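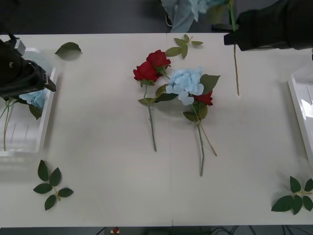 Flower sorting on two arms: are we there yet?

torque_spec
Starting a separate thread because the dishwasher one has drifted. My claim is that stem handling is a better test of household readiness than plates or folded towels. A stem is long, thin, a little springy, and carries most of its weight at one end. In the shot at the top the right gripper has a hydrangea by the stem, head up, with roses and a second hydrangea laid out on the white table. If two arms can take mixed stems from trays and lay out a bunch, I'd trust them with most of a kitchen drawer.

benchrat
Disagree on the kitchen drawer. Cut stems on a plain white surface are about the easiest perception problem you can set. Dark leaves, red blooms, pale background, almost no overlap apart from the clustered blooms. A drawer is stacked metal that reflects everything. The grasp may be harder with flowers, but the seeing is much easier.

torque_spec
The trays are white on white and glossy inside, so it isn't all easy. Fair point on overlap.

Nistia_floor
I run a packing line at Makutero, cut flowers and potted herbs. We had a Veren cell on trial through December. On single roses it placed 71 out of 100 without a person stepping in. Hydrangeas dropped to 41. The heads are wide and the petals mark if anything brushes them, so the approach has to come in at the stem from the side. A person on the same bench does a bunch in under 60 seconds while talking.

benchrat
What counted as stepping in?

Nistia_floor
Any touch by the operator, or a stop longer than 5 seconds. Bruised petals were logged separately and are not in those numbers.

kettle_logic
Then 41 is generous. A placed flower with a bruised head is waste.

Nistia_floor
Agreed. We kept the two apart so we could tell grip faults from planning faults. Most of the hydrangea misses were planning – the arm picked a stem low down and the head swung into the tray wall on the way out.

torque_spec
Did you try gripping closer to the head?

Nistia_floor
Yes. Less swing, more crushed leaves. We settled on stripping the lower leaves by hand first, which put a person back on the bench.

kettle_logic
So the shop-floor answer for flowers is no, and the household answer is further off than that. Nobody at home will pre-strip stems for a machine.

benchrat
I wouldn't go that far. Ayele has a laundry unit that only does towels and people pay for it. One narrow chore at a low rate can be fine at home, where no line is waiting. Four minutes per stem is acceptable if I'm out.

kettle_logic
Provided it can be left alone. A stop with no operator means the job stays stopped until evening.

torque_spec
That's the number I'd want from any vendor: mean time between stops, unattended, on mixed stems. Does the Veren controller log it?

Nistia_floor
It logs stops but not the cause. I'll pull the file and post the intervals when I'm back on shift.

We use cookies to keep you signed in and to measure traffic. By continuing to browse you accept our cookie policy. Accept | Manage settings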